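Pasta salad lunch returns to Budo hall with new take-home rule

Friday, April 9, 2021

BUDO – The monthly pasta salad lunch at the Rilludeck community hall is coming back with smaller portions, a cold counter and a bin for every table.

The lunch had been off the calendar while the hall's kitchen was being rewired. Organizers said the work passed inspection last month and the refrigerators are running again. The first sitting will serve 50 people, the most the hall can seat under its present rules, and a second will be added if the sign-up sheet fills.

The menu is short. Small pasta shapes are cooked the evening before, rinsed, dressed lightly and chilled overnight. Chopped vegetables and the rest of the dressing go in on the morning of the meal. Earlier lunches offered hot trays as well, but those took up both ovens and left the kitchen crew washing pans until late afternoon.

Under the new arrangement, each table gets a serving bowl and a plain square bin. The bin is for scraps only. Paper napkins and cups go in the trash by the door, and the scraps are collected after the meal by Gachanja, the compost yard on the east side of town, which takes cooked pasta as long as there is no plastic mixed in.
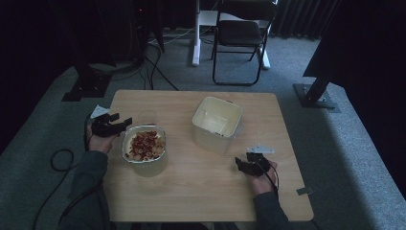
The yard has asked for food waste to be kept apart from everything else before it leaves the building. Last July a full load from the hall had to be sent to the landfill after plastic forks were found in it – an outcome the hall paid for out of its supply budget.

Diners may take leftovers home in their own containers. Anything still in a serving bowl 2 hours after it comes out of the refrigerator will go to compost, even if it has not been touched. A notice explaining the rule will be posted at the counter and printed on the back of the sign-up sheet.

Birari, the grocery on the corner across from the hall, is supplying the dry pasta at cost. The hall bought its own bowls and bins with money left from the winter rummage sale, which brought in $1,952. The rest of that money went toward a new faucet for the kitchen and repairs to the back step.

Tickets are $2 for adults and free for children. They can be picked up at the hall office or at the Birari checkout during store hours. Tickets will not be sold at the door, as the pasta is cooked to the number on the sheet.

People who need a meal without dairy or nuts should write that next to their name when they sign up. Those portions will be mixed separately and kept on the top shelf of the refrigerator – ask at the counter.

Doors open 30 minutes before the first sitting. Parking is available behind the building, but the side entrance is still closed while the new step sets. The ramp at the front is open.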